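Ticket 115 - Knob task: policy turns the wrong knob, or no knob at all
Project: Prekcombe student robotics club, kitchen sim team
Opened by: Madalena Patrício
Status: open, waiting on a rerun
Opened: Sunday, January 21, 2018

Hi all, me again! So the oven task is misbehaving and I've spent most of the afternoon on it. The arm is supposed to come up to the oven, pick the knob it was told to pick, and give it a quarter turn. In December this was fine. Since we merged the Jemal branch it drives up to the front of the oven, hangs around a bit, and then either goes for the wrong knob or drifts down and bumps the door.

What I ran: 83 episodes on the club machine, wrist view only, same seed list as before. It got the right knob in 18 of them. The old build passed easily on that same list, so I really don't think it's bad luck.

Things I tried first, so you don't have to:
Went back to the old gripper speed. No change.
Cleared the texture cache and restarted (twice, the first time I forgot to save my config - sorry to whoever was using that terminal). No change.
Swapped the Asari controller for the plain one. The motion is smoother but it still goes to the wrong place. 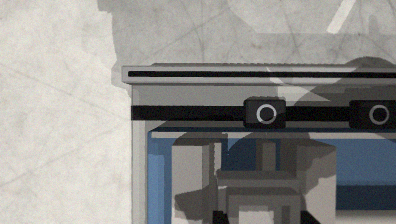
My best guess right now is the lighting and materials update that came in with Jemal. The knob finder is a very simple thing we wrote in the fall, it looks for edges and then for a ring shape, and it was tuned on flat lighting with a dull door. With the new settings the door glass is reflective enough that the arm seems to show up in it, all gray boxes over the blue, and there's a big dark shadow across the background and part of the oven's top lip. The white rings on the knobs are still clear to me, but the right one is partly out of view, and I'm wondering if the finder throws it away for not being a full circle. That would explain the wrong picks. It wouldn't explain the door bumps, so there may be two bugs in here (yay).

Update, same evening: turned reflections off and ran 13 more episodes. No door bumps at all! Wrong knob still happens though. So I'd like to split this ticket and keep 115 for the knob picking.

Next up for me: back the arm off a little at the start pose so both knobs fit in the view, then rerun the full seed list. Can somebody who knows the Plundberg config tell me where the start pose lives now? I found two files with nearly the same name and I don't want to edit the wrong one before the practice round.

Logs are in the shared folder under my name.

Madalena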